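Review: Mudik hand grippers, after a summer of towels

I've been meaning to write this up since June, when our office got its first pair of Mudik grippers and half of us quietly started wondering what our jobs were going to be by winter. Short version: I like them a lot, my wrists like them less, and my job has changed more than I expected!

Some background. I spent 6 years on the finishing side at Grondska, which does linens for hotels, so folding towels by hand is something I can do half asleep. Now we're teaching the folding to a machine, and the way you teach it is by doing the work yourself with a gripper in each hand. You squeeze, the fingers close, it all gets recorded. A full shift is 160 folds, and yes, you feel every one.

The good stuff first. The yellow tips are great. They grab terry cloth without chewing up the loops, and they let go when you want them to (the Enari set we tried before this hung on to everything, I once carried a bath mat halfway to the lunch table). They're easy to see against gray or white fabric too, so I spend less time squinting at where I've pinched. And I picked up the basics in 30 minutes, coming from zero — my coworker Hafþór took longer, but he argues with tools.

Now the grumbles. The cable. It's always where you don't want it, and when two people work one round table you end up doing a little dance. I'd also love a softer handle. After lunch I notice the weight, and I've started swapping hands for the easy corners. At 400 dollars for the spare finger kit I think they could throw in some padding.
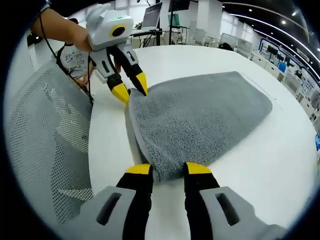

Bunched edges are still the hardest thing to do well. With my own fingers I'd just feel for the hem and flick it flat, and with these I have to look, pinch, look again. Biljana Atanasov, who runs our shifts, lets us redo a bad one as often as we like, and that has helped more than any setting on the tool.

As for the work itself, I sit down now, which my knees appreciate. I talk less, because you do have to concentrate. Two people from the old line moved over to checking recordings and one went to Lazarević for a regular laundry job, she missed the noise. I don't miss it.

Four stars from me. I'd go to five for a lighter handle and a shorter cable, and if Mudik ever makes a left-handed version I'll buy the first round of coffee.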